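Drirkthorpe Games Library
1/ The Library is pleased to confirm the programme for its spring reading and play season, which opens in April. The subject is Grelis, the fantasy role-playing game by the Ospina studio, and the novels that its writers drew upon.

Drirkthorpe Games Library
2/ Members who have finished Grelis will know the Salt Regent, met in the second act at the ferry crossing. Fewer will have noticed that her three oaths follow, almost line for line, the oaths sworn in the opening chapter of Iritel, the novel from which much of the game's northern map is taken.

Drirkthorpe Games Library
3/ Our curator of role-playing games, Katherine Bermúdez, has prepared a reading guide which sets the two texts side by side. It runs to 20 pages and is available at the enquiry desk or by post. Please note that the guide discusses the ending of the novel from page 4 onwards.

Drirkthorpe Games Library
4/ The guide also covers the smaller borrowings: the bell with no clapper, the inn named after a drowned horse, and the sword that may be bought from the blind smith if the player has spared his brother. In the novel the sword is lost. In the game it can be carried to the end, although its figures are poor and most players sell it.
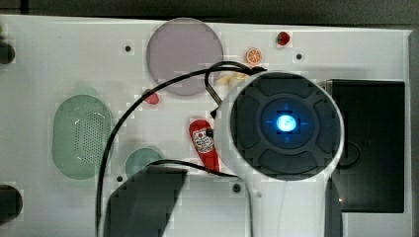

Drirkthorpe Games Library
5/ Season sessions

Session one: the ferry crossing. Members are asked to have played as far as the Regent's first audience and to have read part one of the novel. A saved game will be provided for those who have not reached this point.

Drirkthorpe Games Library
6/ Session two: the siege of the lower town. Itsuki Hamada will lead a discussion of the siege as it appears in both works, with particular attention to the side quest in the granary. He has completed the quest by each of its known routes and will bring his notes.

Drirkthorpe Games Library
7/ Session three: the long road home. This session is given over to the final act and to the matter of whether the Regent's pardon should be accepted. Opinion among members was sharply divided when the question was last raised, and the chair will allow extra time.

Drirkthorpe Games Library
8/ Each session begins at 7 p.m. in the upper reading room and lasts 2 hours, with a short interval. The room seats 70. Places are free to members, and guests may attend if a member books on their behalf.

Drirkthorpe Games Library
9/ Copies of the novel may be borrowed in either translation. The Library recommends the older one for this season — it keeps the original place names, several of which were carried into the game unchanged. Readers of the newer translation will find a list of matching names at the back of the guide.

Drirkthorpe Games Library
10/ We have been asked whether the expansion will be discussed. It will not form part of the spring season. Members who wish to see it included in the autumn should write to the programme office, stating which chapters they would like to cover.

Drirkthorpe Games Library
11/ Corrections to the guide are welcome and should be sent to Katherine Bermúdez at the Library. One has already been received: the inn sign in the second act shows a grey mare, and the guide gives it as a stallion. Later printings will be amended.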